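4.2 Estimation de la pose en phase d'approche finale

Nous en venons maintenant à la partie du système qui nous a demandé le plus de patience, et sur laquelle nous nous permettons de nous étendre un peu : les derniers centimètres avant la fermeture de la pince. Le planificateur décrit en section 3 amène le poignet à une pose de prégrasp dont la qualité est, dans l'ensemble, tout à fait satisfaisante. Passé ce point, en revanche, la caméra fixe ne nous aide plus guère, l'avant-bras masquant une bonne partie du plan de travail, et c'est à la caméra de poignet que revient la charge de recaler l'objet.

Le module de perception de Flotix reçoit le flux de cette caméra et produit, pour chaque image, un masque par objet, un ensemble de points d'arête et une estimation de pose assortie de sa covariance. Dans la première version du module, héritée du code de Marbridge, le masque était calculé sur l'image entière, doigts compris. Nous avions pensé, un peu naïvement, que le réseau apprendrait de lui-même à ignorer la pince. Il s'en accommodait assez bien tant que les doigts restaient dans les marges, mais dès que l'un d'eux venait recouvrir une face du cube, le contour estimé glissait le long du doigt et la pose dérivait avec lui – parfois d'une demi-face, ce qui suffit largement à manquer une prise.

La version actuelle procède autrement. Connaissant l'ouverture commandée et l'étalonnage main-œil, nous projetons le modèle géométrique des doigts dans l'image et obtenons un masque d'exclusion, que nous dilatons ensuite de quelques pixels pour absorber le flou des parties les plus proches de l'objectif. La forme ajourée de certains doigts mérite un mot : il serait tentant de remplir leur silhouette et de tout écarter d'un bloc, mais l'on perdrait ainsi la portion de table visible au travers, précieuse pour estimer le plan d'appui lorsque le reste de l'image est mal éclairé. Nous conservons donc l'ouverture, quitte à l'éroder un peu. La figure 3 donne une idée de la configuration à laquelle le module doit faire face.

Les cubes alphabet ont été retenus sur une suggestion de Solange Fagundes, après des essais assez décevants avec des cubes unis. Leurs faces imprimées fournissent des gradients francs, et les cadres colorés qui entourent les lettres se laissent ajuster par des quadrilatères même lorsque la face n'est vue que de biais. Nous ne cherchons pas à lire la lettre. Un caractère vu en incidence rasante, à moitié caché, se prête à trop d'interprétations, et le classifieur que nous avions entraîné à cet effet se montrait d'une assurance regrettable. Seuls le cadre, les coins et la teinte dominante entrent dans l'ajustement, et l'ambiguïté de rotation qui en résulte est sans conséquence pour une prise entre faces parallèles.

Restait la question de la lumière. Une table au veinage marqué, éclairée de côté, présente à la fois des plages presque blanches et des ombres portées aux bords diffus, et les unes comme les autres produisent de faux contours. Nous avons d'abord essayé une égalisation adaptative de l'histogramme, qui faisait ressortir le veinage au point de le confondre avec des arêtes, puis une pondération des points selon la saturation locale. Cette seconde solution, proposée par Damián Xolalpa lors de notre séjour à Gindside, est celle que nous avons gardée : un point d'arête situé dans une zone saturée conserve sa position, mais sa variance est augmentée, de sorte qu'une face surexposée continue de contribuer sans jamais emporter la décision.

Le réseau de segmentation a été affiné sur 2 000 images annotées à la main, issues de 534 séquences d'approche enregistrées en juillet. Nous avons veillé à ce que toutes les images d'une même séquence se trouvent du même côté de la partition entre apprentissage et validation, précaution élémentaire que nous avions négligée lors d'une campagne antérieure et dont l'oubli nous avait valu des scores fort flatteurs.

Côté commande, la pose filtrée alimente un asservissement visuel en position dont le gain décroît avec la distance estimée. Lorsque la covariance dépasse un seuil fixé à l'avance, la boucle suspend l'avance selon l'axe d'approche, tout en laissant libres les corrections latérales, et attend une estimation plus sûre. Au-delà d'environ 500 ms sans amélioration, elle rend la main au planificateur, qui propose une nouvelle orientation de poignet. Cette temporisation peut paraître généreuse – elle l'est sans doute – mais des valeurs plus courtes provoquaient des replanifications en cascade, le bras hésitant entre deux orientations voisines sans en adopter aucune.

Il faut dire enfin un mot des objets voisins. Quand un second cube se trouve au-delà de la cible, ses bords colorés ressemblent beaucoup à ceux que l'on cherche, et l'association image par image devient fragile. Nous imposons donc une continuité de suivi : l'identité de la cible est fixée à la pose de prégrasp et ne peut plus être réattribuée pendant l'approche, sauf perte complète du masque. Le voisin, lui, est conservé comme obstacle, avec une enveloppe volontairement large quand il n'est vu que partiellement. La méthode de Rieger, à laquelle nous nous comparons en section 5, traite ce cas par une réassociation globale, plus souple mais nettement plus coûteuse sur le calculateur embarqué.
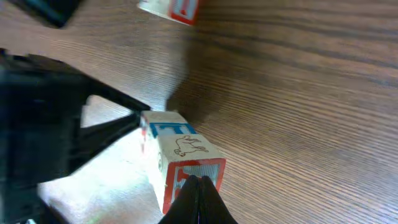 Crédit : équipe Flotix / Gindside, caméra de poignet.
Figure 3. Vue de poignet à proximité d'un cube alphabet. L'extrémité du doigt étroit recouvre en partie la face à cadre rouge, tandis que l'autre doigt, ajouré et flou, occupe la gauche de l'image. Un second cube n'apparaît que partiellement en haut. On notera la plage très claire de la table en bas à gauche et l'ombre portée au-dessus du cube central, deux sources typiques de faux contours pour le module de segmentation.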